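Garment Handling at Trulby: A Report on the October Fault

Posted Monday, December 30, 2024
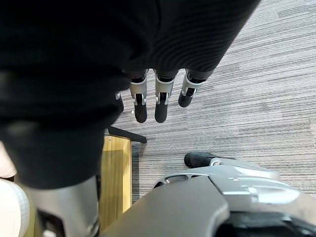

What happened

In October the hand we use for garment work at Trulby failed to release a piece of black ribbed fabric at the end of a folding trial. The controller reported that all fingers had opened. The arm then began its return move with the fabric still attached, and the load on the wrist rose until the operator pressed the stop. No one was hurt. The garment was stretched along one seam and has been retired.

The log showed that the release command had been sent and confirmed 41 times that morning without a problem. On the next cycle, one finger stopped short of its open position. The Drulness control software accepted the command as complete because the time limit had passed, and it did not compare the joint reading with the target.

Cause

Inspection found lint packed into the joint slot of the finger that had stopped short. Ribbed knits shed more than the flat cotton used in our earlier trials, and our cleaning schedule had been written for cotton. Folds of dark cloth also cover the fingers during much of a cycle, and the wrist camera cannot be relied upon to confirm a release. I had assumed that it could. That assumption was mine and it appears in the original risk assessment.

Changes now in effect

Joint slots are brushed out after every 30 cycles when knits are in use. The arm may not leave the release position until each finger reports its measured angle. The wrist load limit for the return move has been set at 50 percent of its former value — a figure that causes some nuisance stops, which we accept for the present. The operator remains at the stop control for the full trial.

Open items

Güler has been asked to supply a replacement cover for the finger joints. The Trollero trials remain on hold until it has been fitted and tested over 10 full sessions with knit garments.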